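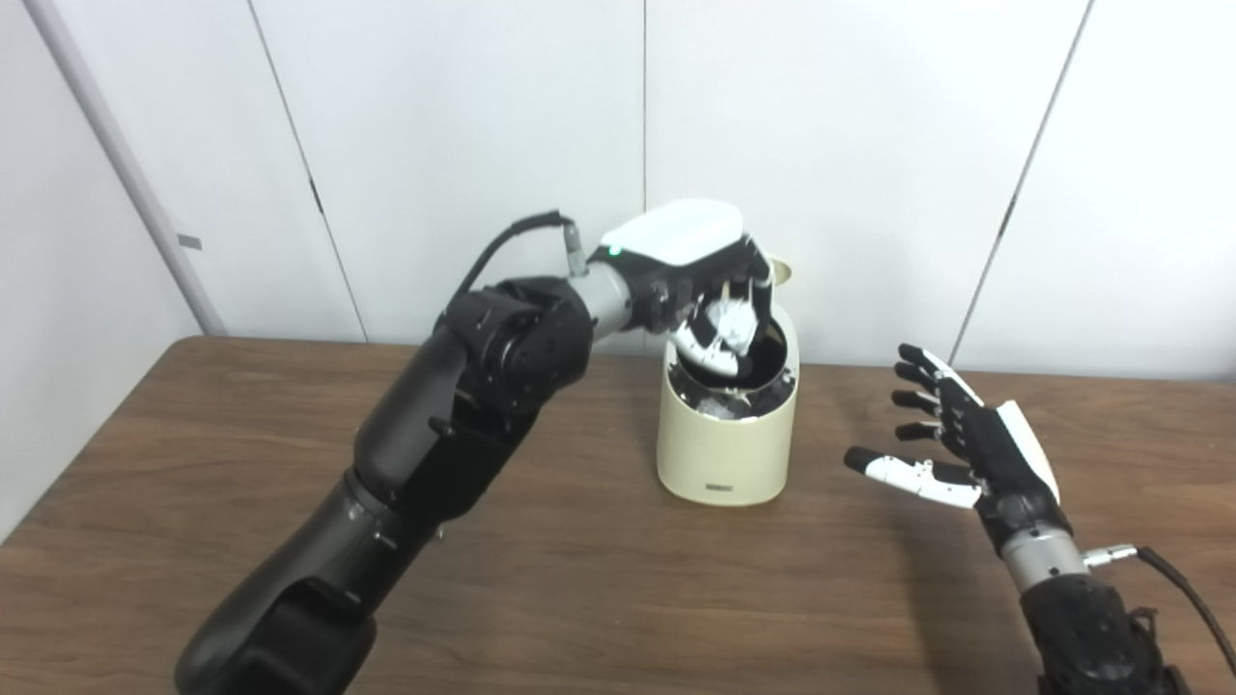
The Small Box at the Top of the Shop

When the owners of an online store talk about their software, they speak first about payment, then about shipping, and then about the design of the front page. The search box comes very late in the conversation, if it comes. It was there when the theme was installed, it has a small magnifying glass next to it, and everybody supposes that it works.

Cordeiro is a store for sewing supplies. It sells thread, buttons, zippers, lining fabric and the small metal parts which one needs for bags. The catalog has 2112 products, and for a store run by four people this is a big catalog. Last January the team switched on a search log for the first time. The log is a simple thing. It writes down each word that a visitor types and the number of products that were shown as an answer.

The first page of the log was not pleasant to read. Visitors typed "zip" and received nothing, for the reason that all the products were called "zipper" and the old search compared only complete words. They typed "navy thread" and received nothing, while in the catalog the color had the name "dark blue 11". They typed "buttons wood" and received one book about buttons. In every one of these cases the store had the product on the shelf.

A search module of the usual type looks at the title of the product and perhaps at the description. It does this exactly, as a clerk who has been told not to think. If the word is there, the product is shown. If the visitor has made a spelling mistake, or uses the word of her grandmother, or writes the singular where the catalog has the plural, the page stays empty. On many stores the empty page says "No results found" and offers no link at all. The visitor can go back or can close the window.

Cordeiro runs on Dreren, a store platform that is liked by small sellers because it can be extended with modules. For search there are several, and the team tried two of them during the spring.

The first one was Fellow. It is easy to install and its list of settings is short. Fellow accepts mistakes in spelling, and it begins to show products under the box after the third letter. The team liked the speed. They liked less that Fellow wants to be generous. A search for "snap" brought also "strap", and a search for "pin" brought so many products that the real pins were on the second page. The level of tolerance can be changed, but only for the whole store at once, and a level which is good for long words is too weak for short ones.

The second one was Momus, and it stayed. Momus asks for more work at the beginning. It has a table of synonyms, and this table is empty when you buy the module. Somebody must sit down and write that "zip" is equal to "zipper", that "navy" is equal to "dark blue", that "press stud", "snap" and "popper" are the same object in three countries. At Cordeiro this was done in the mornings, before the orders were packed, with the log open in one window and the table in the other. The first 30 lines of the table already covered the searches that were repeated most often. After this the work became slower, and each new line helped fewer people.

There is one more setting in Momus that deserves a few words, and it is the weight of the fields. The owner can decide that a word in the title is worth more than a word in the description, and that the product code is worth more than both. This sounds technical. For a sewing store it has a very practical effect. Tailors who buy every month know the codes by memory. They type the code, they want the one product, and they do not wish to see anything else on the page. Before the change, a search for a code could put a set or a discount package in the first position, only because the same code was mentioned in its text.

The empty page was rewritten too. Now it shows the main categories, a short form for asking the store directly, and the sentence "We may have it under another name." The form is used more than the team expected. Many of the messages are questions about things which the store does not sell, such as foam for chairs, and the team keeps a list of them for the next purchase from the wholesaler.

Not everything is solved. Momus builds its index at night, so a product that is added at noon can not be found until the next day, except through its category. There is a button for building the index by hand, but on a catalog of this size the store becomes slow while it runs, and nobody presses it before the evening. The synonyms must also be entered separately for each language. Cordeiro sells in two languages and has finished the table for only one.

For owners who want to begin without buying anything, the log is the right place. Most platforms have it in some form, often switched off and hidden under statistics or reports. Let it run for a few weeks, sort it by the searches without result, and read the words slowly. Some of them can be repaired the same day by changing a product title. If customers write "zip", the title can contain "zip".

It is also useful to type these words yourself, on a phone, with the keyboard open. On the phone the keyboard covers half of the screen, and the suggestions of a module may be hidden behind it. At Cordeiro they were hidden. The solution was to show four suggestions and not ten, and to remove the small photos next to them on narrow screens.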